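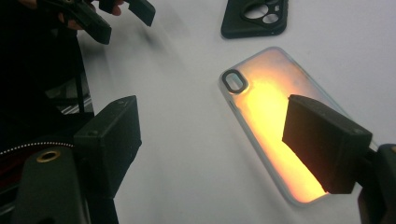
27 October 2021, Clilgate bench

Lost most of the afternoon to the slipping fault again. Did 80 pick-ups with the hand-held grippers and dropped 13, nearly all of them the clear case – it creeps out sideways as soon as I tilt my wrist. I blame the flat pads, but the left jaw also closes a touch late and I can't tell yet which matters more.

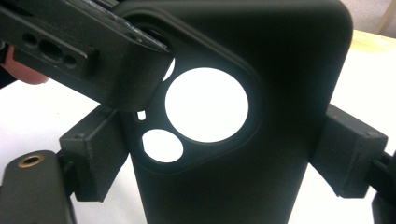 Black case between the pads, camera cutouts at the top.

Want softer pad faces from Grastberg before December. Until then go easy on the trigger, and keep your fingertips well clear of the jaws – I got a nasty pinch!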